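January, late, kitchen

Proofs came. All 530 pages of them, in a box that had split down one side. Sat down with tea and did not get up till the tea was cold.

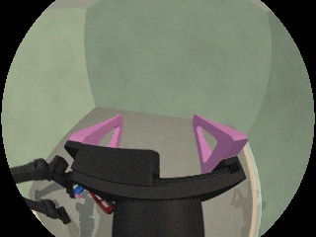 Ginette says the order is wrong. Rang before I'd got past the contents page, she'd had hers since morning. Too many winter poems at the front, she says, a reader will think the whole book is snow and give up by page forty. She wants the Zesham sequence moved up and the long elegy pushed back to the last third. I said the elegy is the reason half the contributors said yes. She said then they can wait for it like everybody else.

She may be right. Wrote it on the back of an envelope, moved things about with arrows, couldn't read my own arrows after.

Things to fix, before I forget:
– Severyn's surname missing the k on page 18. Boio. He will laugh, then he will not laugh.
– Rhodri's intro still has the sentence about his mother twice, once at the start and once at the end. Might be on purpose. Ask.
– Lucie Bélanger with the accent in the contents and without it everywhere else.
– the stanza break in the ferry poem has gone again. Third time!! I marked it in red last round and in green the round before that.

Talked to Rhodri after lunch. It was on purpose. The repeat, I mean. He was quite short about it and then very sweet, asked after my knee, read me the sentence aloud both ways over the phone and I have to say the second time it got me. Leave it. Put STET in big letters so Melnyk don't "tidy" it.

Melnyk want everything back by the end of the month. They also want a subtitle. We have been going round on the subtitle since the summer and I am so tired of it. Trevor K. keeps sending lists. Today's had eleven on it and nine had the word "voices." I don't want voices. I want something you could say to a person in a bookstore without going red. Lucie's idea was no subtitle at all, just the title and the two names, and I liked that so much I wrote her back in capitals. Melnyk's sales people won't have it. A book of translated poems by strangers needs explaining, they say. Does it? I bought plenty of them unexplained when I was twenty-two and broke.

Permissions. Ugh. Still 6 outstanding. Two are estates and never answer in winter, one is a man who answers every letter at length but never says yes. Wrote him again this afternoon, very plain, one question, yes or no. He'll send me four pages on the weather and his feud with some magazine. They are good pages, is the annoying thing. Would put them in the book over the poem.

And the money – the fee for the Stakberg translations came in at 3631, which leaves next to nothing for the last two estates. Wrote to ask if they'd take less for a small first printing. Hate asking. The translator's been dead nine years and it's the nephew now, who I think has never read a line of it but was perfectly polite.

Read the whole middle section through from five till it got dark, out loud, just me and the radiator. Some of it I can't hear any more. You go over a poem so many times it turns into furniture. Then the short one about the brother's coat, which I nearly cut in the fall to save a page, and I had to go stand at the sink for a minute. Glad I lost that argument. Ginette won it, I should tell her so. Will not tell her so tonight, she'd want the snow thing as well.

Her intro for it is the best in the book too. One paragraph. She says where she was when she first read it (a bus, Zulby, raining) and who had just stopped speaking to her, and then nothing about what the poem means. Some of the others go on for two pages like they're being graded. I've cut what I dared. Severyn's I didn't dare, he counts his words and knows if one's gone.

Tried her order after supper. Pulled the whole pile apart on the rug, put Zesham right after the opening poem, elegy down near the end with a couple of small ones after it so you're not just left there. Read the first lines only, straight thru, top to bottom. It's better. It moves. The snow is spread out and you sort of notice it more for being spread out, and the ferry one now lands right before the coat one, which neither of us planned.

So that's two hours of page numbers tomorow, and the contents all over again, and a groveling letter to the typesetter who has already been an angel.

Still no subtitle. Trevor just emailed, 10:40 at night, with another list. Haven't opened it. Bed.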